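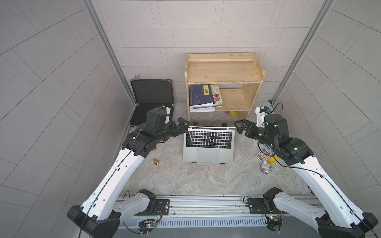

*An open laptop on a low stand. Photo: Drimstead*

DRIMSTEAD, September 2021 - Office supplier Drimstead will take over the home-working equipment program run by Gridetti, the two companies said. The agreement covers 186 Gridetti employees who work from home at least part of the week.

Under the program, each employee can order a desk, a chair, a laptop stand and a lamp from a set list. Drimstead will deliver the items, put together the larger ones and collect anything that is returned. Employees pay nothing for the standard list. Extras are charged at cost through payroll.

Gridetti started the program in January with a different supplier, Lukero. That contract ends this month. Orders already placed with Lukero will be filled by Lukero, and its warranties stay in force.

"The main complaint we heard was waiting," said Hedvig Ljungberg, head of workplace services at Gridetti. "People had a chair but no desk, or a desk and no lamp. We asked for one delivery per person, and that is written into the new contract."

The standard list has 19 items, including 2 desk sizes. A height-adjustable desk is available with a manager's approval. Items can be returned within 90 days if they are in good condition.

Deliveries in the Wan area will be made from Drimstead's own warehouse. Other addresses will be served by parcel carrier, with assembly booked separately.

Employees can place orders through the Gridetti staff portal. Questions about open orders should go to the workplace services desk.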